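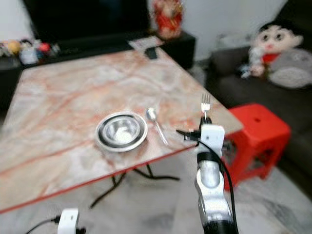

Section 5. Setting up the Brinia kitchen scale

The box says the Brinia is ready to use. Do the steps below first anyway, as a scale that is off by a little looks just like one that isn't.

1. Open the battery door and pull out the plastic tab. The batteries in the box are for testing. Fit new ones if you plan to bake this month.

2. Put the scale on a hard, level surface. A cutting board counts only if it doesn't rock. Press each corner in turn – if one gives, move the scale.

3. Press ON and wait for the zero to stop blinking. The old leaflet claimed this was instant. Allow 7 seconds.

4. Press UNIT until you see "g". The scale goes back to ounces after every battery change, whatever the sales page says about memory.

5. Check it against something you trust. An unopened bag of sugar won't do: the label gives the sugar, and the bag weighs something too. Use a proper test weight if you can borrow one.

6. Set your empty mixing bowl on the plate and press TARE. The display should drop to zero and stay there. If it drifts, take the bowl off and start again from step 3.

CAUTION: The limit is 3,000 grams, and the bowl counts toward it. TARE hides the weight of the bowl but does not remove it. With a bowl of 1,065 grams on the plate, you have 1,935 left.

CAUTION: Do not rinse the scale under the tap. "Splash resistant" refers to the top plate. The buttons are not sealed.

NOTE: Auto-off cuts in after roughly two minutes and clears the tare. Slow pourers should write down the bowl's weight first.

NOTE: The Petar phone app is optional. It shows the same number as the display, a moment later, and asks for your email address. Skip to Section 6 if you don't want it.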